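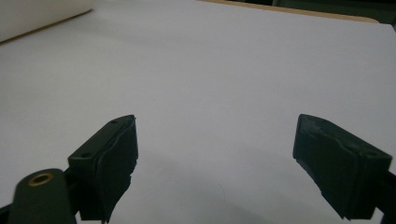
Matchday ground check, Donnelly Park
20 January 2020. Walked by Cameron Tapsell
Capacity on certificate 3,918. Sold so far 2,292

1. Pitch, goalmouths
PASS. Town end soft, sanded and forked. Ref to look again before warm-up.

2. Goal frames, nets, anchors
PASS with note. Two net clips gone on far post, swapped. Need more clips, box is nearly empty.

3. Corner flags
PASS

4. Perimeter boards
FAIL. Dasora board loose at halfway line, corner sticking out at shin height. Linesman runs right past it. Screw back or take down before gates. Pradska board ok.

5. Dugouts
PASS. Away bench wobbles, bolt tightened. Same bolt as last time

6. Floodlights
Ran 30 minutes. All lit except 2 lamps on the northeast mast. Kilier called, no date yet. Ref told, happy to play.

7. Terrace steps and rails
PASS. Moss on bottom step behind the goal, scrubbed. Handrail paint can wait til June.

8. Exit gates
FAIL then PASS. Gate C padlocked from inside. Lock off now, steward must have key on him, not in the office!!

9. First aid room, stretcher
PASS. Defib light green. Ice packs low.

10. Tunnel
Mats down. Tape the edge by away dressing room, studs are catching it

Still open: 4, 6. Recheck 4 before gates. Initial here wehn done: CT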